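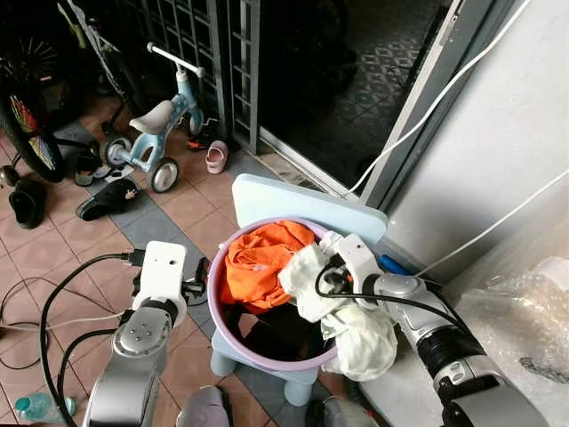 Textiles and Everyday Chemistry
Week 4 handout: Why soap works, and why hard water spoils it
Cosimo Gentile

Welcome back! Last week we finished with surface tension, and this week we get to put it to work on a dirty collar (my favourite part of the whole course).

A soap molecule has two ends. The head is happy in water. The tail wants nothing to do with water and will bury itself in grease instead. Put enough of them in a tub and they gather around a speck of oil, tails in and heads out, and the whole bundle floats off into the rinse. We call that bundle a micelle. Please learn the spelling!

Hard water

Calcium and magnesium grab the soap before it reaches the dirt, and you get scum. The tap water at Storbridge measures 70 mg/L as calcium carbonate, so it lathers beautifully. The bore at Trudwood comes in at some 800 mg/L, and you can shake a jar of it until your arm aches without raising a decent head of foam. Detergents cope far better, as their calcium salts mostly stay dissolved.

Dye and colour

Keep brights away from whites until you know how the dye behaves. Reactive dyes bond to cotton. Direct dyes only cling, and they let go faster as the water warms.

Before the prac

Read chapter 3, up to the table on fibres.
Bring a 200 mL jar with a lid, labelled with your name.
Bring a scrap of old cotton, any colour, the grubbier the better.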